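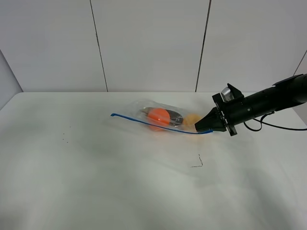
Valloleck 6 : ce que change la refonte du butin

24 juin 2018

Trandomow a publié les notes de la mise à jour 6 de Valloleck, et le plus gros morceau concerne les tables de butin. Je joue une arcaniste depuis la bêta et je tiens un tableur de mes sorties en donjon, donc je me suis concentré sur cette partie. Les changements d'interface et la carte d'Indville feront l'objet d'un autre billet.

Rappel du fonctionnement actuel. Chaque ennemi effectue un tirage sur une table commune, puis un second tirage détermine la rareté. Le niveau du personnage n'intervient qu'à la fin, pour fixer la plage des valeurs. Conséquence bien connue : un coffre de fin de donjon peut donner une ceinture prévue pour une autre classe, avec un bonus d'invocation inutilisable. Le recyclage rend alors une fraction des matériaux, et on recommence.

La mise à jour inverse l'ordre. La rareté est tirée en premier, puis l'emplacement, puis les affixes, avec une pondération selon la classe. Les notes ne donnent pas le poids exact. Elles indiquent seulement que les affixes hors classe restent possibles sur les objets échangeables. Je trouve ce choix raisonnable : sans lui, le marché entre joueurs se viderait en quelques semaines.

Les affixes

Leur nombre total passe à 117. Plusieurs doublons disparaissent, notamment les trois variantes de réduction du temps de recharge, qui étaient additionnées à des étapes différentes du calcul et donnaient des résultats difficiles à prévoir. Il n'en reste qu'une, additive, appliquée avant le plafond. Les personnages montés autour de l'ancien cumul perdront en cadence. Le mien en fait partie, et je n'ai pas encore refait les calculs avec l'anneau de Nouri, dont le texte a été réécrit sans que la valeur soit précisée.

L'enchantement reste limité à un affixe par objet. En revanche, le coût ne double plus à chaque essai. Il augmente par paliers et se stabilise à 3 720 éclats à partir du neuvième essai. C'est encore cher pour un joueur qui ne fait qu'un donjon par soir, mais on peut au moins prévoir sa dépense.
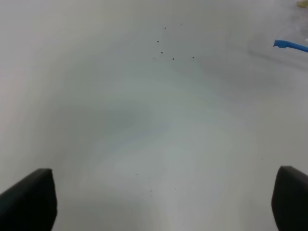

Page 2

Le contenu de fin de jeu

Les failles gardent leur structure par étages. Le chronomètre est supprimé sur les 9 premiers, puis revient ensuite avec une marge plus large qu'aujourd'hui. Les monstres d'élite ne peuvent plus cumuler l'entrave et le bouclier réfléchissant – combinaison qui imposait de quitter la faille à la plupart des classes à distance.

Ce qui manque toujours, c'est un filtre de butin. Avec la nouvelle pondération, il tombera un peu moins d'objets à trier, mais le ramassage reste manuel et le coffre personnel n'est pas agrandi. Les notes renvoient le sujet à octobre, sans autre détail. J'aurais préféré l'inverse, le filtre d'abord et les failles plus tard.

Côté migration, les objets existants conservent leurs affixes tant qu'on ne les enchante pas. Dès le premier enchantement, l'objet passe dans le nouveau système et les affixes supprimés sont convertis. L'opération est irréversible. Je conseille donc de garder une copie des statistiques avant de toucher à quoi que ce soit, et de commencer par une pièce secondaire.

Mon tableur sera remis à zéro à la sortie de la mise à jour. Je publierai un premier relevé quand j'aurai assez de coffres pour comparer les emplacements, en difficulté normale seulement. Les relevés envoyés en commentaire sont utilisables s'ils précisent la classe, le niveau et l'étage de la faille.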